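Small shareholder in a residential property trust, unsolicited offer on the table. Do I do anything?

Posted in: Shares and Funds > Property trusts
Asked by tinroof_9

I own 2225 shares in Surnholm, the listed trust that lets out flats. I bought them because a leaflet told me rent was a steady sort of income, and for a while it was. Then the shares slid to well under what the trust says its buildings are worth and stayed there, like a cat on a warm car.

Last Wednesday a letter came from an outfit called Istard, who own a slice of the trust. They say the board has had an approach from a buyer at 34 per cent over the market price and has been sitting on it. The next day a letter came from the board, on much nicer paper, saying the approach was "highly conditional" and "fundamentally undervalues the portfolio". Both letters ask me to trust them. Istard would also like me to vote for its people at the annual meeting in April.
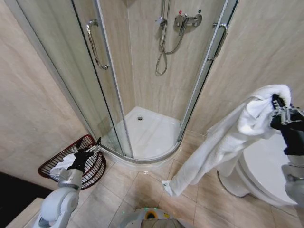 My question is whether a holder my size should do anything at all, and if so what. The trust's own report values the buildings well above the offer, but I don't know how much faith to put in that. A good part of the value rests on a refurbishment programme, and the report is very keen on the bathrooms. I have nothing against a corner shower with curved sliding doors and beige tiles, I'd be quite happy to stand in one, but I can't tell from my kitchen table what it adds to a block of flats. Nor can I tell whether the board is holding out for my benefit or for the benefit of the board. I should add that the shares are in an ordinary dealing account with Hadirar, not in my own name on the register, in case that matters.

Three replies

ledger_and_tea
Member, often in this section

It does matter, so I'll start there. With your shares held through a platform, the platform (or its nominee company) is the name on the register. You still own the benefit of them, but votes and acceptances go through Hadirar's website or by message, and their deadline will be earlier than the one printed in the letters. Find it this week. People miss these things every year and then write to us in capitals.

Now the letters. What you have is an approach, and an approach is a long way from an offer. At this stage the buyer has said "we might pay this, if we like the look of the books, and if our lenders do too". You can't accept it because there is nothing to accept. If it becomes a firm offer you'll get a thick document with a form in it, and the board will have to say in writing what it recommends and why. That document is dull and you should read it, starting with the bit on what the directors are doing with their own shares.

As for "fundamentally undervalues", boards say this about every first approach. I believe it comes pre-printed. It may still be true. 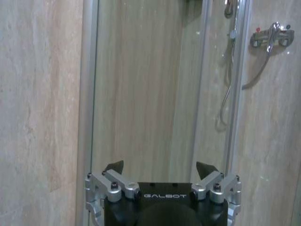 Do I have to vote at the annual meeting if I can't make up my mind?
You're free to leave it alone, and your shares simply won't be counted either way. Bear in mind that Istard will certainly vote all of theirs, so staying out makes their share of the votes cast a little bigger.

On the valuation, turn to the notes at the back of the annual report and look for three things. Who did the valuing, and how often are they changed? What yield did they use, meaning the yearly rent as a share of the price? And is there a table showing what happens if that yield moves by half a point? In a trust with a fair bit of borrowing, half a point can eat most of the gap you're annoyed about. Then look at what they got for buildings they sold. If they sold close to the book figure, the book figure is worth something. If they haven't sold anything in years, you are taking somebody's word for it.

mostly_cash
New member

Sell. Take the money. I was in one of these at Mendonça and the board turned down a bid, told us all how clever they were, and the price went down the stairs and out of the front door. I waited 23 months to get back to where I'd been. The directors got a pay rise in the meantime for "navigating a challenging environment". They were the environment.

Also Istard are not your friends either, they want a quick turn. But at least it's a turn.
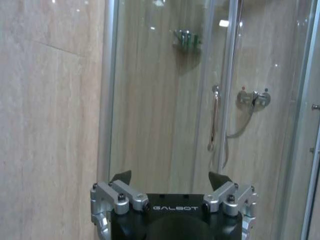

3 min read

plimsoll
Moderator, Property trusts

Tidying up slightly, as the reply above is heartfelt but short on instructions.

There are two separate decisions here and the letters have been written so as to blur them. One is the vote on directors. The other is whether you want to go on owning the thing at today's price. You could vote for Istard's people and sell the week after, or vote for the present board while thinking they're a bit smug. I have done the second more than once.

On the vote, look at how many seats Istard wants. Asking for two out of 9 is asking to be in the room when the approach is discussed. Asking for five is asking for the room. Read what its candidates have done before, and whether any of them has ever run a building with people living in it. The same test applies to the sitting directors, and it can be an uncomfortable read.

On holding or selling, the price has probably already moved since the letter came out. Some of that 34 per cent will be in there now. If the buyer walks off, expect most of the rise to go with them. So work out what you'd do at the old price. If the answer is "I'd have sold it ages ago if I could have borne the loss", you've had your reply, and a better price to act on it. 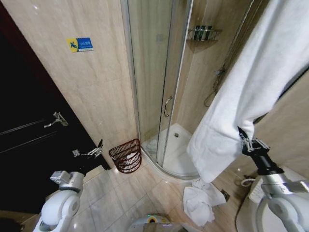 If the buyer makes a firm offer and I ignore it, do I lose my shares?
Doing nothing usually leaves you as a holder, but if enough others accept, the buyer can normally buy out the rest at the offer price. A scheme voted through at a meeting binds everyone, including those who never opened the envelope.

A note on tax: a cash takeover counts as a sale. If you're sitting on a gain outside an ISA, look up your allowance before the money lands. If you're sitting on a loss, report it, as it can be set against gains elsewhere. From the tone of your question I suspect the latter.

And a correction to ledger_and_tea, who is right about nearly everything: some platforms will arrange for you to attend and speak at the meeting as well as vote. Ask Hadirar for a letter of representation. You'll get a badge, a biscuit and the chance to ask the chair about the bathrooms.

tinroof_9
Original poster

Thanks, all. Hadirar's deadline is four working days before the one in the letter, and it was on a page I'd never have found without being told to look. The notes do have the half-point table. I've read it twice and poured a drink. Will ask about the badge.

Marked as answered. Replies are still open.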